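Why do we have to wash up, anyway?

Every night, in nearly every kitchen in the country, somebody says "Whose turn is it to do the dishes?" and everybody else suddenly remembers some very important homework. I was just the same when I was little (I used to hide in the laundry, which worked twice). But washing up is a really interesting bit of science, and once you know what the soap is up to down there in the bubbles, you might even put your hand up for it. Well, you might!

Let's start with the mess. Say you had roast chicken and gravy for tea. Gravy has fat in it, and fat and water don't like to mix. Try it yourself: put a spoonful of cooking oil in a glass of water, give it a good stir and then wait. Up floats the oil, all by itself, in golden blobs. If you rinse a greasy plate with plain water, much the same thing happens, and most of the grease just stays put.

Now for the soap. Soap and dishwashing liquid are made of tiny, tiny things called molecules, far too small to see, and each one is a bit like a tadpole. The head loves water. The tail can't stand water, but it loves grease. So when you squirt in the dishwashing liquid, all the tails go diving into the gravy and all the heads stay facing out into the water. Soon there's a little ball of grease with tadpoles stuck in it all the way round. Scientists call that ball a micelle (say it "my-sell"). Water can carry a micelle away, and off goes your gravy down the sink.

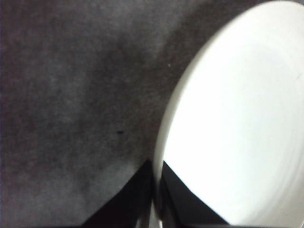
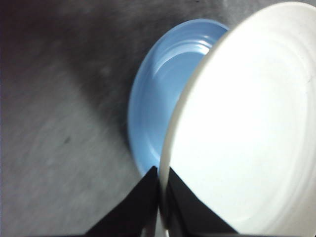 Plates and dishes have a rim, and it needs a wipe too.

Kwesi Amissah wrote in to ask why his nan always does the glasses first and the roasting pan last, and whether it's a rule. It isn't a rule, Kwesi, but your nan is being clever. Glasses are usually the least greasy things on the bench, so they get the cleanest water. If the pan went in first, its fat would use up lots of your tadpoles, and the poor old glasses would come out smeary.

Warm water helps as well. Fat goes hard when it's cold, like butter in the fridge, and it softens as it warms up, so the soap can get in amongst it. Ask a grown-up to run the tap for you, as hot water can burn.

Something to try at home: sprinkle pepper on a bowl of water, put one drop of dishwashing liquid on your fingertip and touch it to the middle. Watch where the pepper goes!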